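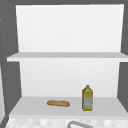

Kitport cell, shelf side. Loaf and yellow bottle on the lower shelf, upper compartment empty.

March 2, 2020

Kitport cell, simulated side. Reset procedure and contact settings

I took over the maintenance of the simulated kitchen from Sylvain Guillot in February, and I am still finding things which are only in his head. I write down here what I changed today, so that the people at Hervieu who run the real arm can compare it with their own cell.

Starting state: branch "cuminport", physics step as Sylvain left it, Sila controller loaded but arm parked out of the work area. With the arm parked I can check the objects alone. I think we should always do this first. Last month I lost a full afternoon on a gripper problem that was in fact a shelf problem.

1. Shelf height. The collision box of the lower shelf was placed a little higher than the visual mesh. The bottle was spawned with its base inside the box, and on the first step the solver pushed it out, sometimes with enough speed that it fell over. I moved the box down until it agrees with the visual surface, and I now spawn each object 2 mm above it. After this I ran 100 resets with only the bottle and the loaf. No falls. The loaf rotates a very small amount when it settles, which I accept, as the grasp planner reads the pose after settling and not before.

2. Bottle. Its mass was the default value of 1,000 g, the same for every object that has no entry in the table. I put in a value for a full bottle and moved the center of mass lower. The collision shape is still one convex hull. The shoulders are tapered, and the hull follows them well enough for a side grasp. For a grasp at the cap I would not trust it.

3. Step order in the reset script. It was: place objects, load fixtures, start physics. Now it is: load fixtures, place objects, wait for settling, start the episode timer. With the old order a slow load could leave objects in the air with nothing below them. I searched the old logs for this and found it in episode 3,197, where the loaf ends below the floor. Sylvain remembers this one but believed it was a memory fault. 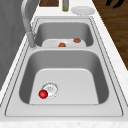 The sink needs different contact values from the shelf, and until today it had the same ones. Steel was entered with the friction of the painted board, so small objects stayed on the sloped walls of the basins when they should slide to the floor. I lowered the friction and raised the rolling resistance slightly. I use the red ball for checking, as it is the easiest thing to find against the gray metal. In the render it sits on the floor of the near basin, against the edge of the drain and partly over the outer ring, and this position is a good one for comparing contacts. The drain has no hole in the collision mesh, so the ball must rest at the same height there as anywhere else on the floor. I read the height from the state file, and it agrees. The food items in the far basin I have not touched yet. They use a rough mesh, and I want to simplify it before I tune anything there.

Divider: Sila plans the move from one basin to the other as if the divider was at the height of the outer rim. I did not measure if this is true in the model. To do before any transfer test.

Faucet: it is a fixed obstacle in the planner, with a margin of 30 mm. The neck curves over, and the planner uses one tall box for all of it, so some good approaches from the left are refused. I tried to replace the box with three capsules. Planning time went up and one path passed too near to the base, so I put the box back. Capsule file is kept in the folder "old_faucet", please do not delete.

Open points:
- ask Sylvain where the 30 mm comes from
- run 100 resets again with all objects loaded, sink and shelf together
- mass entries for the plate and the glass bottle behind the sink
- tell Hervieu that the shelf box moved, as their offset file still has the former value

Committed in the evening, with the old contact table saved next to the new one.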